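Sellon Street Snack Swap – Minutes of the September planning meeting

Started 7:00 p.m. in the back room at Bisgaard Hall. Minutes of the last meeting approved with no changes.

1. Money
The raffle brought in $200, our best yet! We agreed to spend $58 of it on ribbon, tags and tissue paper.

2. Basket sign-ups
We have 19 baskets promised for the Gorkden fall fair. A big thank-you to everyone on Sorkard Avenue – the response has been wonderful. More sweets are still welcome, and the drop-off shelf stays open until the fair.

3. Sample basket
We talked through the wicker basket with the tall handle and everyone loved it. Agreed to use this style for the main prize. Taller packages go in so they show above the rim, and the handle stays clear for a bow. Sweets for filling are to be kept in an open cardboard box next to the basket.
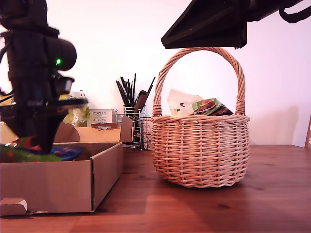
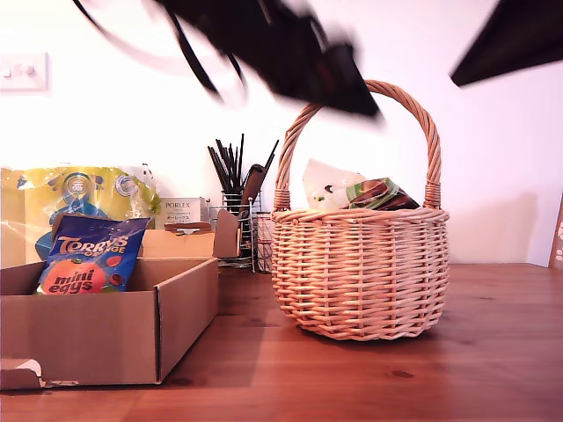

Wicker basket and cardboard box on the wooden table

4. Flyers
Printing 1,000 flyers was approved. The draft looks great, but the time needs to be bigger and the Gorkden parking note should move to the front.

5. Any other business
A request for a nut-free basket was warmly supported. Labels for it will be green. Coffee for the next meeting is covered, cookies are not.

Meeting closed at 8:15 p.m.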